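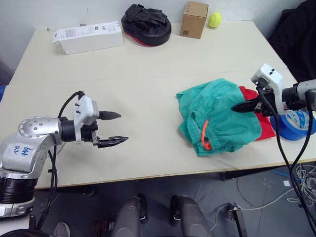

4 min read

February, just gone six in the morning

Couldn't sleep, so I'm at the kitchen window with the big mug and the cat's cold shoulder, thinking about marmalade. The Seville oranges came yesterday, a whole crate of them, because Leonor Lobo had ordered for both of us and then decided her knees weren't up to standing over a pan this year. So I have hers as well as mine, and every bowl in the house is full, and the hall smells so lovely that I keep finding excuses to walk through it!

I got the first batch done last night. My mother always cut the peel by hand, very fine, and I tried to do it her way and lost patience somewhere past the eighth orange (they're knobbly things, and full of pips). After that the shreds got thicker and thicker. Muchen Dong rang in the middle of it to ask if I still had her mother's cake tin, which I do, and we talked for so long that I had to put the pan back on and start again with the boiling. Chunhua is much better, she says, and eating properly, and has been rude to the physiotherapist, so we were both very cheered by that.

It made 8 jars, with a bit left in the bottom of the pan that I had on toast at ten o'clock at night, standing up. Darker than last year's and a touch bitter, which I like. I'm not certain of the set. One jar slid about when I tipped it and I've put that one at the back, for us.

I must write down the sugar this time, as I say every February and never do. 670 grams of fruit to 1,245 of sugar, and the juice of a lemon. Next time a little less sugar, I think, and the peel soaked overnight.

Lawal Isah is coming by for a jar this afternoon and will want to stay and talk about his allotment, so I had better make a start on the second lot while it's quiet. I do hope he brings back my good sieve. It's getting light now over the Trondow road, and there's frost all along the top of the fence. I still need wax discs, and labels, and more lemons if the shop has any.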